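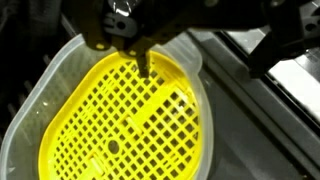 Filippos Tzavaras came to the language of his wife's village when he was already a grown man with a trade. He repaired radiators in Itov, and on Tuesday evenings he sat in the back room of the Omerović bakery and learned verbs.

"In the first winter I understood only prices," he says. "Bread, milk, the bus. With prices you can live quite long."

We speak in his kitchen, where he has prepared coffee and a plate of dry biscuits that he does not touch himself. He is now the translator of 13 books, most of them novels, and the last one, Prultimine, has just gone to the printer. It has 300 pages and it took him 16 months.

I ask him why so slow. He does not take offence.

"The writer uses one word for snow, and the same word for silence in a house when guests have left. In my language I must choose. I chose on Monday one, on Thursday the other. My wife said, please finish, I want to use the table."

He works by hand in the first version. He reads each chapter aloud, in the morning before the street becomes noisy, and he marks with a pencil where his breath was too short. A sentence that cannot be spoken, he says, was probably not understood by the translator.

About money he is open. The publisher, Fasari, is small and pays in two parts, and the second part is often late. For many years he kept his radiator customers, 40 of them at the best time, and he still visits a few of the old ones.

"They don't ask me about books. They ask why the bedroom is cold. I like this question, I can answer it."

Would he translate the same author again? He looks for some time at his cup.

"She has written a new one. It is longer. I have read the first chapter two times and I already have a quarrel with her about a comma."

He has not yet told his wife.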